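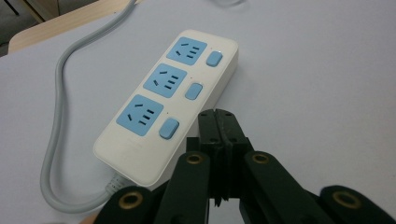 Buscar en la comunidad
Inicio Temas Sin responder Entrar

¿Puede una máquina apagar los interruptores y desenchufar los aparatos al cerrar el taller?

Buenas tardes a todos. Tengo un taller pequeño de reparación de lámparas y el viernes, al cerrar, siempre hago la misma ronda: apago las regletas una por una, saco los enchufes de los soldadores y recojo los cables. Las regletas son de las que tienen un interruptor para cada toma, todo muy junto, y la ronda me ocupa casi 25 minutos porque las mesas están separadas.

Mi pregunta es si existe ya un robot que pueda hacer este trabajo solo. No hablo de un enchufe con wifi, eso lo conozco. Hablo de un brazo que vaya a la regleta, pulse el interruptor correcto y tire de la clavija sin arrastrar todo. Pido perdón si mi español tiene errores, no es mi primera lengua.

Brandomine

Chrysikopoulos

Trabajo con brazos pequeños desde hace dos años, así que intento contestar con orden.

Pulsar un interruptor es la parte fácil. Si la regleta está fija y el brazo conoce su posición, la pinza cerrada sirve como un dedo. En mi banco hice una prueba de 100 pulsaciones con la regleta atornillada a la mesa y no tuve ningún fallo. Después quité los tornillos, la dejé cada vez en un ángulo distinto y solamente 70 salieron bien. En las otras, el brazo empujó la regleta, o bien pulsó la tecla vecina.

Desenchufar es otra cosa. Una persona pone una mano sobre la regleta y con la otra tira, moviendo la clavija un poco de lado. Con un solo brazo no hay segunda mano, y la regleta se viene detrás. De 51 intentos mi brazo terminó menos de la mitad. Enchufar otra vez es todavía peor: las patillas deben entrar rectas, y si la toma acepta varios tipos de clavija, la cámara tiene que decidir cuáles son las ranuras buenas. Las ranuras son negras y pequeñas, y la propia pinza las tapa cuando se acerca.

El cable tampoco ayuda. Es bastante rígido y cuando uno mueve la regleta, el cable la devuelve a donde quiere. Para recogerlo en círculo no he visto todavía nada que yo pondría en un taller sin una persona delante.

Mi consejo sería este: atornille las regletas, deje los soldadores enchufados y que la máquina apague solamente los interruptores. Y mire después si de verdad están apagados – un brazo puede tocar la tecla sin cambiarla. Para las pruebas, desconecte antes la regleta de la pared, por favor.

Plasow

no merece la pena, un interruptor general junto a la puerta y listo

Hirari

Estoy de acuerdo en parte con Plasow, pero el interruptor general no sirve si hay una nevera o una alarma en la misma línea. En mi caso un electricista separó las líneas de las mesas y ahora apago todo desde un punto.

Sobre los robots quiero añadir una cosa. En casa probé un aparato pequeño que se pega al lado de la tecla y la empuja con un brazo de plástico. Funciona con una tecla de pared. En una regleta con las teclas tan cerca de las tomas no encontré sitio para pegarlo, y la clavija grande del cargador le cerraba el paso. Quizás alguien conoce un modelo más estrecho. Si es así, yo también tengo interés.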